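Burnenier Shared Workrooms
Room Safety Inspection, Second Floor — Checklist with Comments
Inspector: Frøydis Nordin
Date of inspection: 2019-11-21
Marks used: OK / Action / Not applicable

Comments are entered under the item they belong to. Items marked Action stay open until the inspector has signed them off.

Section A. Exits and walkways

A1. Exit door opens fully and latches by itself. OK.

A2. Exit sign lit, test button works. OK.
Comment: Battery test passed. Next full discharge test is set for July.

A3. Walkways clear to full width. Action.
Comment: Two chairs and a coat stand were inside the marked line by the north wall. Moved during inspection. The floor tape is worn through at the corner and has to be replaced.

A4. Door closer speed. OK.
Comment: Adjusted a quarter turn. The door had been slamming on the last part of its swing.

Section B. Tables and work surfaces

B1. Table stands level, no rocking under hand pressure. OK.

B2. Table edges free of chips, splinters and sharp spots. OK.
Comment: The white tables have rounded edges and were checked by hand along the full outline. One rectangular table in the corridor has a lifted edge strip and is out of use until it is glued.

B3. Surface glare. Action.
Comment: Glossy white tops throw the ceiling light back at anyone seated facing the windows. Dark glossy items lying on the table do the same. Suggest tilting blinds and diffusers on the two center fittings before any table is moved.

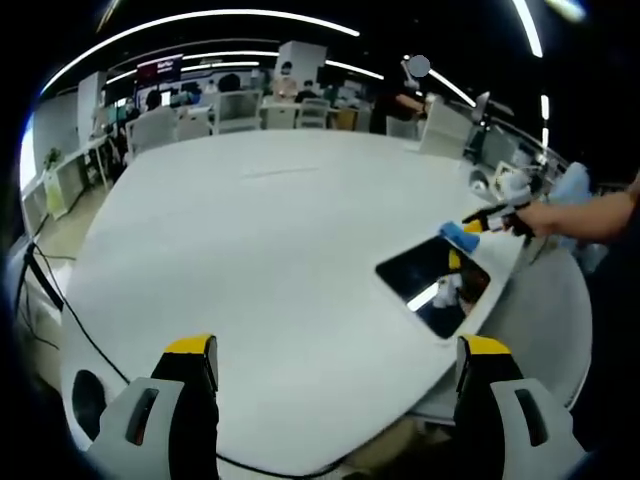

Vilgot Holmgren disagreed with the order of that suggestion and asked to have it noted. In his view the diffusers collect dust, lower the light level at the back of the room, and should be tried last. He would turn the tables first and take a new light reading.

Reply, F. Nordin: Noted. The reading at the back of the room was 536 lux with all fittings on, so there is some margin. Turn the tables, then read again. B3 stays open.

B4. Load on tables within limit. OK.
Comment: The limit label is missing from the underside of one table. New label ordered from Stustari.

B5. Table feet and floor glides. Action.
Comment: 7 glides missing or split across the floor. Spare glides are in the supply closet, top shelf, in the box marked Yoo. The split ones leave black marks on the vinyl and make the table grab when it is pushed.

Section C. Electrical

C1. Outlets firmly mounted, covers unbroken. OK.

C2. Extension cords. Action.
Comment: One power strip was plugged into another behind the printer. Unplugged and tagged. Bendik Rønning is to fit a longer single strip. Cords that cross a walkway need a rubber cord cover, including cords that are only out for an afternoon.

C3. Ground fault test at sink outlet. OK.
Comment: Tripped on the first press and reset normally.

C4. Panel access. OK.
Comment: Clear floor in front of the panel. The panel schedule is handwritten and two circuits have no room name against them. Legible otherwise. 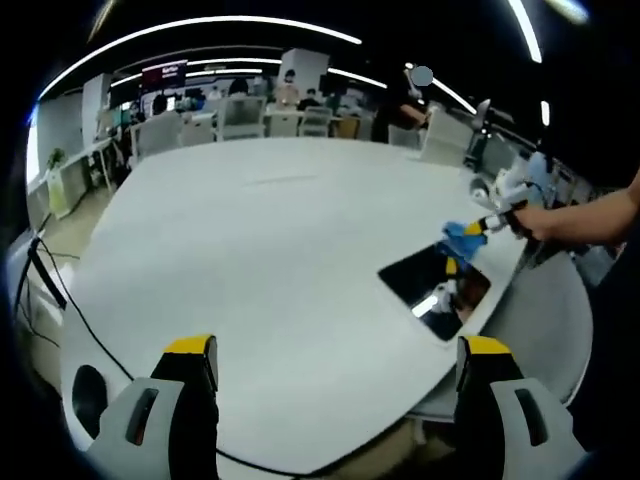 Circuit 19 feeds the outlets along the window wall and also the hallway heater. This is allowed at the present load, but the heater should not be swapped for a larger model without a new calculation. Write both room names on the schedule when it is retyped.

Section D. Cleaning supplies and cloths

D1. Spray bottles labeled with contents. Action.
Comment: One bottle of Fadosar surface cleaner had been refilled and the label had washed off. Emptied and discarded. Refills are to be made only into bottles with a printed label.

D2. Safety data sheets in binder. OK.
Comment: The sheet for the drain cleaner is an old revision. Kinga Simon will print the current one.

D3. Used cloths. OK.
Comment: Cloths used with water or mild soap may go in the ordinary laundry bag. Cloths used with oil or solvent go in the lidded metal can, which is emptied at the end of each day. Do not leave either kind bunched up on a table overnight.

D4. Wet floor signs available. OK.
Comment: One sign has a cracked hinge — still stands, replace at next order.
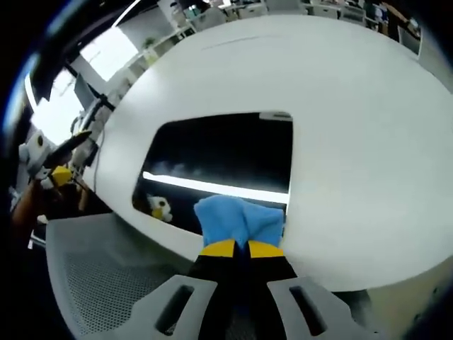 Section E. Fire equipment

E1. Extinguisher gauge in green, pin and seal in place. OK.

E2. Extinguisher mounting height. Action.
Comment: The bracket by the kitchenette has pulled loose from the drywall. Remount on a stud. Gøran Kristiansen has the bracket screws.

E3. Smoke detectors free of paint, dust and covers. OK.

E4. Storage below sprinkler heads. Action.
Comment: Boxes on top of the supply closet come too close to the head. Take down the upper row.

Open items: A3, B3, B5, C2, D1, E2, E4
Signed: F. Nordin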